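Stirkberg Open Day

The Stirkberg Open Day is a yearly public visit at which people from the town of Unness and the villages nearby can watch household robots being put through ordinary kitchen chores. It was first held in January, in poor weather, and later moved to the autumn, when the roads are kinder. The best attended so far, on October 18, 2019, drew 1,013 visitors over a single long day, a good many of them families who had never stood in a room with a working robot before.

Background

The day grew out of Otisero, a project on table laying and clearing, which had been letting in school parties in an informal way for some time. Groups are kept to 20 people, and each is given a seat, a short talk and then a generous stretch of simply watching, which most visitors say is the part they remember.

The table demonstration

The best-known part of the programme is the table demonstration, in which a two-armed robot handles plates, bowls and cutlery of the everyday sort. It is slow work, and the guides are fond of saying so — a dinner plate is thin, smooth and awkward to take hold of, and one plate resting on another is more awkward still.

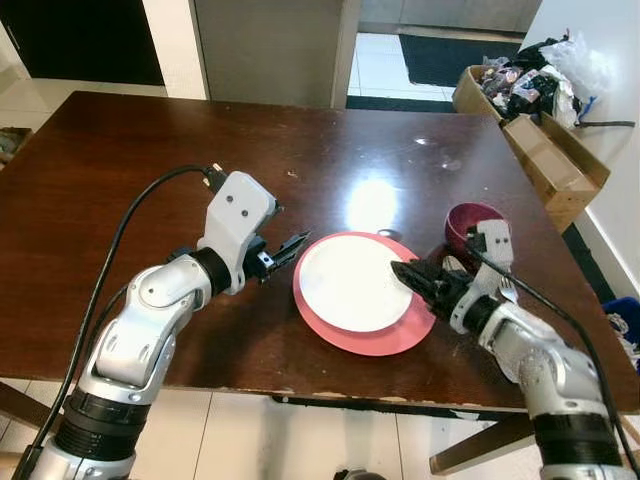 Wei, writing in the visitors' book, felt that the slowness was the best thing about it, and that the talk beforehand could happily be cut in half to leave more time at the table. Several later entries agree, though one asks for more chairs instead.

Bowls are treated as a separate exercise. A bowl can be taken by its rim, and the guides like to explain how much depends on the angle at which the gripper comes to it, a point that tends to set off a lively round of questions from the younger visitors. 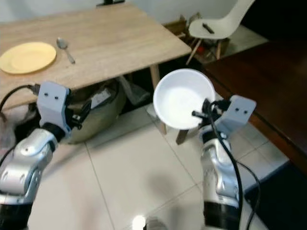
A white bowl held by the rim in the right gripper.

The view from the gripper

Visitors are also shown what the small camera at the gripper sees, which many find harder to read than they expected. The fingers loom large, and the furniture of the room looks rather far off behind them.

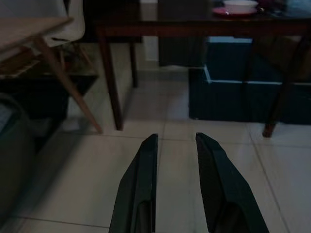 Gripper camera view, with a bowl and plate on the far table.

Reception and costs

The open day has been warmly received in Unness. Entry is free, and the running cost of 2,800 pounds is met from the Otisero budget. A questionnaire handed out at the door in 2019 brought back 276 replies, and the commonest request was for a longer look at the plates.
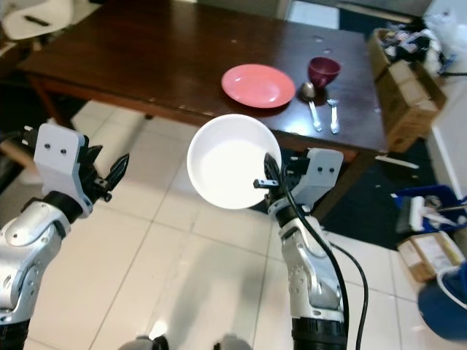
The right arm with a white plate; cutlery, a cup and a second plate on the table.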